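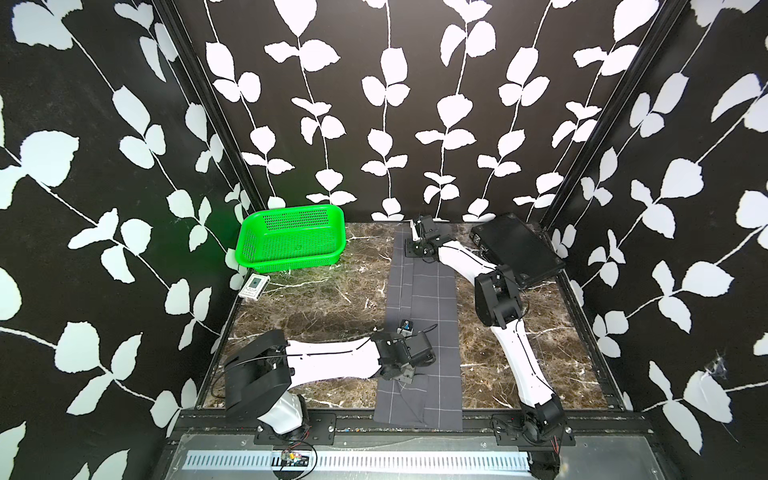
**pirmin_lanz**

Consulta sobre revestimiento. Tres paredes forradas en negro con ramas y hojas blancas, y base con acabado de mármol marrón oscuro veteado. El material es de la serie Gavolar, en rollo, pegado con cola vinílica hace unos 40 días.

Tengo dos dudas:

1. En la pared derecha, hacia la parte baja, hay una zona pequeña donde el blanco del dibujo se ve dañado. ¿Parche o paño completo?
2. En la pared del fondo las ramas caen en vertical. Quiero saber si conviene respetar esa caída en un recorte pequeño o si se puede girar la pieza para aprovechar retales.

**widad.boutros**

Parche. Para un daño de ese tamaño no se cambia un paño. Procedimiento de doble corte:

- Retal mayor que el daño, con el mismo tramo de dibujo.
- Se fija encima con cinta de carrocero, casando tallo con tallo.
- Se cortan las dos capas a la vez con cuchilla nueva y regla metálica.
- Se retira lo dañado, se limpia la cola vieja y se pega el retal.
- Rodillo de juntas a los 15 minutos, sin apretar.

Lo de girar la pieza, no. Las hojas van por pares en el tallo y el giro se nota enseguida.

**igor_michalski**

Discrepo con el corte recto. Sobre fondo negro, la junta recta deja ver el canto blanco del papel. Yo cortaría siguiendo el contorno de una hoja y repasaría el canto con rotulador negro mate de base agua antes de pegar. Primero en un retal - algunos rotuladores dejan brillo.

Y antes de cortar nada, pasa una brocha seca. En la foto esa mancha también podría ser una telaraña.

**widad.boutros**

El canto se tiñe igual con corte recto. Seguir una hoja a mano alzada, con papel doble, acaba en desgarro si no se tiene práctica. Lo de la brocha me parece bien.

**pirmin_lanz**

Brocha pasada y es papel levantado. Me quedan 2 retales del mismo rollo, así que puedo probar los dos cortes.

Adjunto otra toma general, con el maletín negro en la esquina del fondo a la derecha. 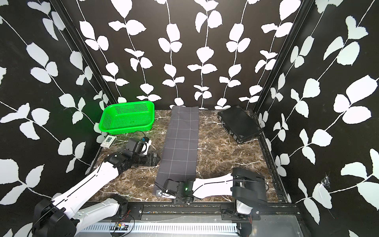 Aprovecho para preguntar por la tela gris de cuadrícula. La quiero lisa en el centro de la base y no hay forma: se ondula en los bordes. ¿Plancha o peso?

**gaetan_caron**

Plancha a temperatura baja, por el revés y con un paño intermedio, que no sabemos cómo está impresa la cuadrícula. Después se guarda enrollada en un tubo. Si la doblas, las marcas vuelven.

Sobre el maletín: lo separaría de la pared derecha. Tiene cierres y esquineras metálicas, y un papel impreso en blanco sobre negro no perdona el roce. No digo que sea la causa del daño.

**igor_michalski**

De acuerdo con separarlo. La cesta verde la sacaría también de la esquina, aunque por otro motivo: tiñe de verde la pared de al lado y así no hay quien compare el negro del parche con el del resto.

**widad.boutros**

Eso es reflejo, se quita al mover la cesta. Para comparar tono, luz lateral y con la cola ya seca. En húmedo el papel oscurece y engaña.

**gun_woo_ji**

¿Alguien ha probado barniz acrílico mate en este tipo de papel? Me interesa para la parte baja, la que más roza.

**gaetan_caron**

En el mío dejó cercos. Si lo haces, paño entero de esquina a esquina, nunca solo una franja.

**pirmin_lanz**

Barniz descartado por ahora. El jueves corto los retales, uno recto y otro por contorno, y subo medidas de la junta.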